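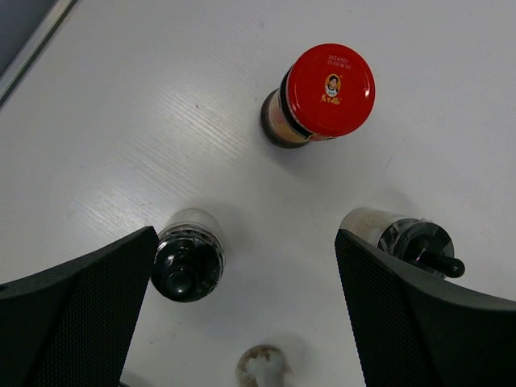
Fig. 1. Chili sauce jar with coded red lid, and two small bottles with black caps.

Unit 4: Closures and Date Codes
Notes by Peninah Muriithi, Jiltbridge

Table condiments are sorted by closure first, then by contents. Screw lids and pouring caps go on separate lines of the stock sheet. For a printed lid, copy the code exactly as it appears – spaces included – before opening the jar.

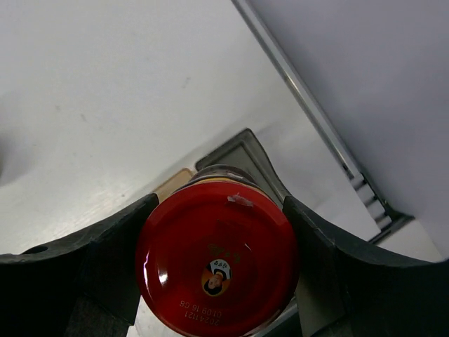

An eight-digit code is normally read as year, month, day, so 20241121 is November 21, 2024. It does not state whether the day is production or best-before; check the label for that. A second line of shorter groups is entered under "batch".

Sticker residue near a code is left alone until the code has been copied.

Exercise: complete rows 1 to 6 of the Witmont stock sheet. Leave unreadable characters blank.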